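# Vernby clip-on desk lamp: small, bright and very good

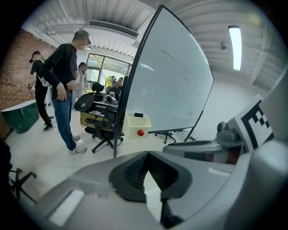

*Grey grips with ridged black pads.*

I bought the Vernby lamp in October after my old one began buzzing, and I'm a bit in love with it! It clips on to the edge of a shelf or desk, the neck bends wherever you want it and then (this is the part I still enjoy) it stays there. My last lamp drooped slowly all evening until it was lighting up my knees.

There are 5 brightness settings. I use the lowest for reading and the top one for sewing black thread on black cloth, which used to drive me up the wall. The light is slightly warm and doesn't flicker, even when it's turned right down.

Arlo Alcantara lent me his Pidari to compare. It's a handsome thing and the base is heavier, but the switch is on the cable, so you end up feeling about on the floor for it. The Vernby has a fat round button on the head that you can find in the dark.

Grumbles: the cable is short, just 2 metres, and mine needs an extension to get round the bookcase. The clip won't open wide enough for my kitchen worktop either, so measure first if yours is thick. I'd have liked it in green too, but it only comes in white or black.

I've already ordered a second one for the spare room.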